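Read this chapter after you have installed the game and before you start your first campaign. It explains how to create a profile, how to set the controls, and how the save system of Orine works. Installation is in chapter 1.

## 2. First set-up

### 2.1 Creating a profile

Orine keeps all progress inside a profile. You can have up to five profiles on one computer. Each profile has its own controls, its own saved games and its own kitchen book.

1. Start the game and wait until the title picture is fully loaded. On the first start this takes longer than usual, as the game prepares its shaders.
2. Press any key. The list of profiles opens.
3. Choose **New profile** and type a name. Letters, numbers and the hyphen are allowed. Accents are allowed too, but see the note below.
4. Choose the difficulty: **Guest**, **Traveller** or **Innkeeper**.
5. Confirm with **Create**.

> **Note:** If your profile name has an accent, the name of the save folder is written without it. The profile "José" is stored in the folder `Jose`. If you then create a second profile called "Jose", the game will refuse it.

The difficulty can be lowered at any time in the pause menu. It can be raised only when you are inside an inn and the day counter has just changed.

### 2.2 Choosing the controls

The game was made first for a gamepad, and we still recommend one for the mountain chapters. The keyboard and mouse work in every part of the game.

1. Open **Options > Controls**.
2. Connect the gamepad now if you want to use one. The line at the bottom of the window changes from "Keyboard" to "Gamepad".
3. Select one of the layouts. **Layout A** has the dodge on the left shoulder button, **Layout B** has it on the right.
4. Press **Test**. Your character appears in a small courtyard where nothing can hurt you.
5. Try the dodge, the light attack and the lantern. When you are satisfied, press **Keep**.

If you leave the window without pressing **Keep**, the former layout comes back.

> **Caution:** Do not unplug the gamepad while the test courtyard is open. In version 1.4 and earlier the game may lose the layout of all profiles, and you will have to set them again one by one.

Keyboard players can change every key except Escape. Two actions may share the same key only if one of them belongs to the map and the other to the road. For example, "Turn page" and "Light lantern" can both be on L.

### 2.3 Picture and sound

The game measures your computer at the first start and selects a picture quality. In most cases you can leave it. If the movement is not smooth in the town of Villanueva, which is the heaviest place in the game, do the following:

1. Open **Options > Picture**.
2. Set **Crowd** to Medium.
3. Set **Fog** to Low.
4. Go back to the game and walk once across the market square.
5. If it is still not smooth, set **Shadows** to Low as well.

The option **Water** has almost no effect on speed, so please do not lower it first.

The sound has four sliders: Music, Voices, World and Warnings. The last one controls the bell which you hear when a Warden has noticed you. We advise you to keep it above half - many players lower it in the first hour and then wonder why they are caught so often on the road to Pretitz.

## 3. Saving your game

### 3.1 When the game saves

Orine saves by itself at these moments:

- when you enter or leave an inn
- when you finish a meal at an inn table
- when you cross a bridge with a toll house
- after each Warden is defeated

A small lantern turns in the upper right corner during the save. Wait until it has stopped before you close the game.

You can also save by hand at any writing desk. The first desk is on the upper floor of the inn at Tonon, in the room with the green door. A hand-made save does not replace the automatic one. Each profile keeps the last 11 hand-made saves, and after this the oldest is deleted without a question. If you want to keep an old save, lock it with the padlock button in the list.

> **Caution:** A locked save still counts as one of the 11. If all of them are locked, the writing desk will show "No paper" and you cannot save there.

### 3.2 Meals and the rest bonus

Eating at an inn does two things. It saves the game, and it gives a rest bonus which stays until the next sunrise. The bonus depends on the dish and not on its price. Soup gives slower loss of stamina, bread gives a longer dodge, and steamed dishes give protection from cold.

1. Sit down at a free table and open the menu card.
2. Choose a dish. Dishes in grey are not served at this hour.
3. Wait for the meal to finish. You may skip it with the jump button, and the bonus stays the same.
4. Look at the icon beside your stamina bar to see that the bonus is active.

Only one rest bonus can be active. If you eat a second dish, the first bonus is lost, even when the second one is weaker. 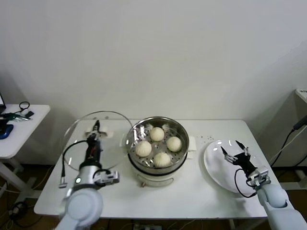

### 3.3 Where the files are

The saves are in your documents folder, in `Orine/Profiles`. Inside you will find one folder for each profile, and inside this folder the files `auto.sav`, `desk_01.sav` and so on.

A save from the beginning of the game needs 836 kilobytes. It grows while you discover the map, and a save from the last chapter is around twice this size. Please leave enough free space on the disk. When the disk is full, the game shows message 1,784 and continues to run, but nothing is saved from that moment.

To make a copy of your saves:

1. Close the game completely.
2. Open the folder `Orine/Profiles`.
3. Copy the folder of your profile to another disk or to a memory stick.

To bring the copy back, do the same in the other direction. Both computers must have the same version of the game or a newer one. A save made in a newer version will not open in an older version.

### 3.4 If a save does not open

Sometimes a save is damaged, for example after a power cut. In the list it appears with a broken seal. Try these steps in this order:

1. Select the save and press **Repair**. This can take up to two minutes.
2. If the seal is still broken, load the automatic save instead.
3. If this does not open either, take the newest desk save.
4. If none of them opens, send us the whole profile folder. The address is on the last page of this manual. Please write the version number and what you were doing when the game stopped.

Do not change the names of the files yourself. The game reads the order of the saves from the name, and a wrong name can hide the other saves too.

> **Note:** The **Repair** button may put you back at the last inn door. Objects you have found after that door will be on the ground again in their old places. Letters you have already read stay read.

*Chapters 2 and 3 revised in November by Percy Huamán. Section 3.4 is new.*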